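Capítulo 4
Presupuestar el primer robot de servicio

Objetivos del capítulo
Distinguir el precio de compra del coste de puesta en marcha.
Redactar una lista de tareas antes de pedir ofertas.
Reservar partidas para el espacio, los repuestos y las horas de personal.

Pocas compras dan tanto gusto de preparar como la de un robot. Hay que medir pasillos, preguntar a los cocineros, abrir armarios, discutir con los de mantenimiento por un enchufe... ¡y todo eso es ya ingeniería! Quien llega a este capítulo desde la contabilidad descubrirá que una hoja de cálculo puede ser apasionante; quien llega desde el taller descubrirá que también se aprende mecánica leyendo facturas.

Empezaremos por un caso. Zübeyde Ersoy, responsable de compras de Kenton, recibió el encargo de equipar una pequeña cocina de oficina con un robot de dos brazos que se ocupara de la vajilla. Su primer borrador tenía una sola línea: el robot. El segundo, corregido junto a Hacer Güler, ya ocupaba 2 páginas, y el robot seguía siendo una línea. Las demás eran manos de repuesto, adaptación del mobiliario, tomas de corriente, formación, seguro y unas 600 horas de pruebas.

¿De dónde salieron tantas partidas? De mirar el trabajo de cerca, con la lista en la mano. Coger una taza, acercarla al lavavajillas, colocarla en la rejilla: cada verbo exige algo del equipo y cada exigencia tiene un precio. Recomendamos estudiar las imágenes siguientes con un lápiz al lado e ir apuntando qué habría que comprar, mover o proteger.

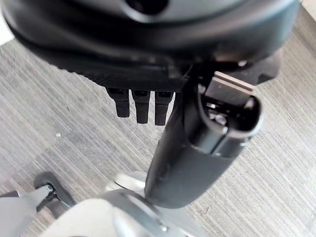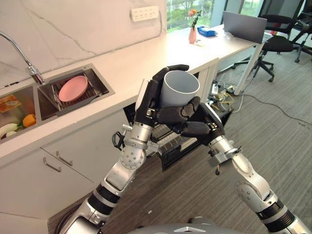
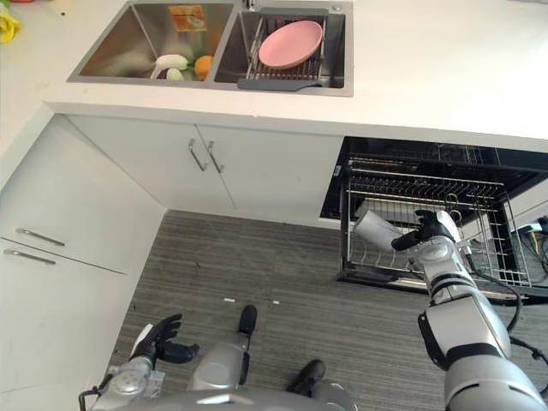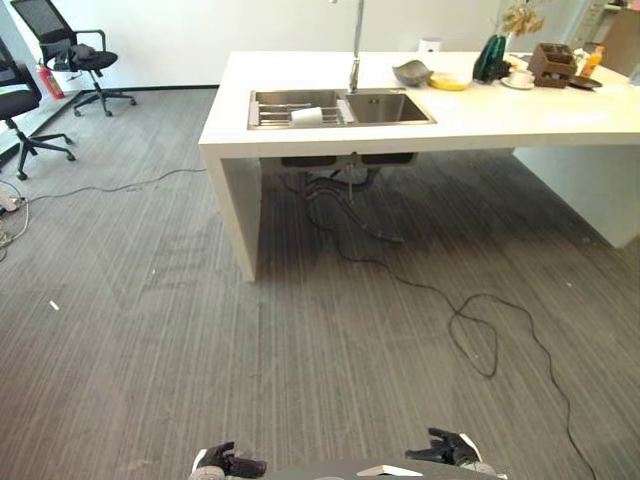 Figura 4.1. Trabajo con robot en una cocina de oficina. En la segunda y la tercera imagen, la mano robótica sujeta una taza.

Fíjese en lo que rodea a la tarea. En la última imagen hay cables largos sobre la moqueta, y una base móvil tendrá que pasar por encima de ellos o rodearlos. Una canaleta cuesta poco si se prevé en la oferta inicial. También el suelo cuenta: conviene preguntar al proveedor sobre qué superficies ha probado sus ruedas y pedir la respuesta por escrito.

Las manos merecen una partida propia. Son la pieza que más roza, aprieta y tropieza, y en el caso de Kenton se comparaban dos soluciones: la mano de varios dedos de Drarero y la pinza sencilla de Hurker. La primera admitía más tipos de vajilla; la segunda se cambiaba en pocos minutos. Ersoy calculó el coste de ambas a tres años, con repuestos incluidos, y la diferencia resultó mucho menor de lo que sugerían los catálogos. ¡Haga usted siempre esa cuenta!

Queda la partida que más se olvida, el tiempo de las personas. Alguien prepara las pruebas, recoge la vajilla, anota los fallos y vuelve a empezar. Güler propuso dedicarle el 40 por ciento del presupuesto del primer año, y en el apartado 4.2 veremos cómo lo justificó.

Actividad inicial
Elija una tarea doméstica que conozca bien y descompóngala en verbos. Junto a cada verbo escriba qué equipo, qué espacio y cuántas horas de personal requiere. Guarde la tabla: la usaremos en el apartado 4.3 para redactar una petición de ofertas.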